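Disside Project: bimanual table tasks
Minutes of the working meeting, February

Present: Lộc Tăng (chair), Tín Từ, Khoa Cao, Filippos Chatzigeorgiou
Apologies: Nhi Hầu (sent written notes, read out under item 4)
Minutes taken by: Khoa Cao
Started 1:35 pm

1. Minutes of the last meeting

Accepted with one correction. Under item 3 the minutes said the Clamia policy had been trained on the full set of demonstrations. It had been trained on the set without the lid tasks. Tín has corrected the copy in the shared folder.

2. Actions carried over

Filippos to rewrite the reset instructions: done. The new version is one page and is taped up beside the operator's chair.

Tín to check the clock offset between the fixed camera and the arm logs: done, see item 3.

Lộc to ask Hevgate about the price of replacement fingertips: no answer yet. Carried over.

Khoa to label failure types for the older runs: partly done. The older runs were recorded with a different set of labels and some can't be mapped across. Agreed to leave those as "unsorted" and not guess.

3. Clock offset

Tín reported that the camera and the arm logs had been drifting apart over a long session. At the start of a session they agree. By the end the camera is behind by enough to matter for the moment of contact, where the gripper closes on an object and the label says it hasn't yet.

He traced it to the logging machine, which was stamping images when they were written to disk instead of when they were received. When the disk was busy, the stamps slid. The fix is in and the stamps are now taken on arrival.

Filippos asked whether the older recordings can be repaired. Tín said most of them can, by lining up the first visible motion of the arm with the first motion in the log, and doing the same at the end. He doesn't think this is good enough for the contact labels. It should be fine for everything else.

Lộc asked if any of the results already written up depend on the contact labels. Khoa said the grasp timing table does. The success rates don't, as those were scored by a person.

Agreed: the grasp timing table comes out of the draft until it has been redone on new recordings. Tín to do the repair on the older recordings and mark them clearly as repaired.

4. Results of the comparison

Khoa presented the comparison between the two policies. Hứa is the one that plans for both arms together. Clamia plans for each arm separately and passes a short message between them at each step. Both were run on the same 100 starting layouts, in the same order, with the operator not told which policy was running.

The main points from the discussion:

On tasks that need one arm only, there is no difference worth reporting. Both policies pick up the tray by its edge and move it where it should go. The few failures are shared by both, and mostly on the same layouts.

On handovers, Hứa is clearly better. Clamia tends to let go early. The sending arm gets the message that the other gripper has closed, and opens before the grip has settled. Tín said this might be a delay in the message and not a fault in the method. Khoa agreed it hasn't been ruled out.

On tasks where the arms work at the same time on separate objects, Clamia is faster. Hứa often has one arm wait for the other when there is no need to. Filippos said this was the most noticeable thing from the operator's chair, and that he had guessed which policy was running because of it.

Lộc said that if the operator can guess then the blinding isn't worth much. There was a fairly long discussion of this. Filippos said he only scores at the end of a run, by whether the object is inside the marked zone, and knowing the policy doesn't change that. Lộc said that was fair for placing but not for the lid tasks, where the scorer has to judge if the lid is seated.

Agreed: the lid tasks will be scored again by a second person from the recordings, with the speed evened out so that the waiting can't be seen. Nhi was proposed for this as she has not seen any of the runs.

Notes from Nhi, read by Lộc: She would like the results split by how close the objects are to each other at the start. Her concern is that the average hides the crowded layouts, where the wrists come near each other and one policy backs off. She is also not happy with the word "coordination" in the title of the draft, as we haven't defined it anywhere. She suggests "two-arm tasks" and leaving it at that.

Khoa to produce the split. The title was left for next time.

5. Stopped runs

Khoa asked how to count runs that were stopped by the operator. At present they are counted as failures. There are 4 of them in the comparison, all under Clamia, and all stopped when the arms came closer together than the operator was comfortable with.

Filippos said that in 2 of those he would now let the run continue. He was being careful early on. The other 2 he would stop again.

Tín suggested running the four layouts again. Lộc was against it, as we would be giving one policy a second try and not the other. If they are run again they have to be run again for both.

Agreed: the original runs stay in the table as failures, with a footnote saying they were stopped. All four layouts will be run again under both policies and reported separately, whatever the outcome.

Tín raised the question of a software limit on the distance between the wrists, so that the decision isn't left to the operator. The arm supplier's own limit is set too wide for this table and would rule out most handovers. He thinks he can write one that uses the measured finger position. Filippos would like this before the repeat runs. Lộc said no, the repeat runs should be done under the same conditions as the first ones, and the limit can be brought in afterwards.

6. Table setup for kitchen objects

Filippos went over the layout for the next block of tasks, which uses a lidded pot, a round plate and a rectangular tray. The brown covering stays. The pot goes to the left, the plate near the centre and the tray in front of the plate.

Points raised:

The plate and the tray are close to the same colour. Khoa thinks the object detector will manage on shape. Tín would like to see that tested before anyone spends time on demonstrations. Agreed to test first.

The covering wrinkles. Filippos smooths it by hand at the start of a session. Lộc asked for it to be smoothed at every reset and for this to go into the instructions.

The glass lid shows bright streaks from the overhead lights. Nobody wants to change the lighting now, as it would break the match with earlier recordings. Khoa will see how often the detector loses the lid knob and report back.

The tray has printing on it, the word "Rabbit" in one corner and a small rabbit drawing in the opposite one. Tín suggested using this to check which way round the tray has been put down, which we can't do with the round plate. Agreed that tray direction will be recorded but will not count toward success for now.

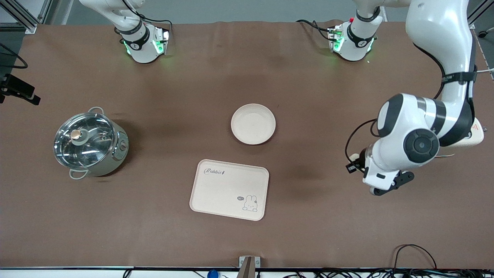 7. Plan for the next block

Tasks, in the order they will be recorded:

Tray to the left side of the table, either arm.
Plate onto tray.
Lid off pot and down on the table.
Lid off pot with one arm while the other holds the pot handle.
Tray lifted by both arms and set down again.

Lộc asked that demonstrations for the last two be shared between at least two operators. In the last block they were all done by Filippos, and Hứa seems to have picked up his habit of pausing above an object before going down. Filippos agreed that he does this. Khoa will take a share of the sessions once he has had some practice with the controls.

Each demonstration is to be kept even if it goes wrong, with the failure label filled in on the spot. Labelling afterwards has been slow and the people doing it don't agree with each other.

No training starts until the detector test under item 6 has been looked at.

8. Draft

Khoa has the methods section in reasonable shape. The results section is waiting on the second scoring and the split by distance. The related work is thin on anything to do with passing messages between arms, and Tín has a reading list he will send around.

Lộc asked for the description of the resets to be longer. A reader should be able to tell how much a person touches the table between runs.

9. Other business

Tín will be away for part of next month. Booking of the table to go through Khoa while he is gone.

The logging disk is filling up. Agreed that raw recordings from the pilot can be moved to the archive, but not deleted.

Actions

Tín: repair the clock stamps on older recordings and mark them.
Tín: start on the wrist distance limit, not to be switched on before the repeat runs are finished.
Tín: send the reading list.
Khoa: take the grasp timing table out of the draft.
Khoa: results split by starting distance.
Khoa: detector test on plate, tray and lid knob.
Filippos: repeat runs on the stopped layouts, both policies.
Filippos: add smoothing of the covering to the reset instructions.
Nhi: second scoring of the lid tasks, if she agrees.
Lộc: Hevgate, fingertips (carried over).
Lộc: ask Nhi about the scoring.

Closed 3:10 pm. Next meeting when the detector test is ready.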